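Incidencia: el etiquetador marca bolardos como peatones
Proyecto: Kukimon / recogida exterior
Abierta por: Roman Jasińska
Asignada a: Sinan Kocabaş
Estado: reabierta (otra vez)

Síntoma
En los recorridos al aire libre, el preetiquetado asigna la clase «persona» a objetos cilíndricos bajos. Si hacemos caso al informe, tenemos una población numerosa de señores muy bajitos que no se mueven nunca. El planificador les cede el paso con una educación admirable y se queda esperando.

Pasos para reproducir
Cargar cualquier episodio de plaza, lanzar el preetiquetado con los pesos de junio y mirar la capa de detecciones. Con los pesos anteriores no pasa, pero con aquellos tampoco veía a las personas de verdad, así que no los propongo como solución.

Comentario de Sinan
He revisado el reparto de clases. Hay más de 3000 recortes de «persona» y 6 de «bolardo», 2 de ellos repetidos. Con ese menú yo también vería peatones. Pido episodios nuevos: suelo claro, luz plana, bolardos a distancias distintas y nadie cruzando.

Comentario de Roman
Entendido. Bajo la velocidad de avance y desactivo el filtro de nitidez, que nos tiraba media sesión a la papelera. Prefiero ejemplos blandos a no tener ejemplos. El robot de Remdale sigue con la calibración vieja de la lente – las rectas le salen con algo de barriga –, lo dejo apuntado en los metadatos.

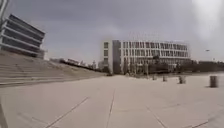
Pallholm, 17 de noviembre

Episodio subido. Cuatro bolardos en hilera hacia el edificio blanco, ningún peatón a la vista y un cielo gris que no ayuda a levantar el ánimo, pero da una luz muy pareja. El del fondo es diminuto; etiquetadlo igual. La franja oscura abajo a la izquierda es el propio robot: va con la máscara «cuerpo», no con «obstáculo», que ya tuvimos un robot esquivándose a sí mismo.

Respuesta de Sinan
Me sirve. El preetiquetado de este fotograma da dos personas, ambas bolardos. Corregido a mano y añadido al lote. Las juntas del pavimento no llevan etiqueta, por favor, que alguien las estaba marcando como «bordillo».

Pendiente
– Más episodios con bolardos, a ser posible con otro fondo.
– Recalibrar la lente de Remdale.
– Reentrenar y comparar con los pesos de junio.
– No cerrar la incidencia hasta que el robot deje de saludar al mobiliario urbano.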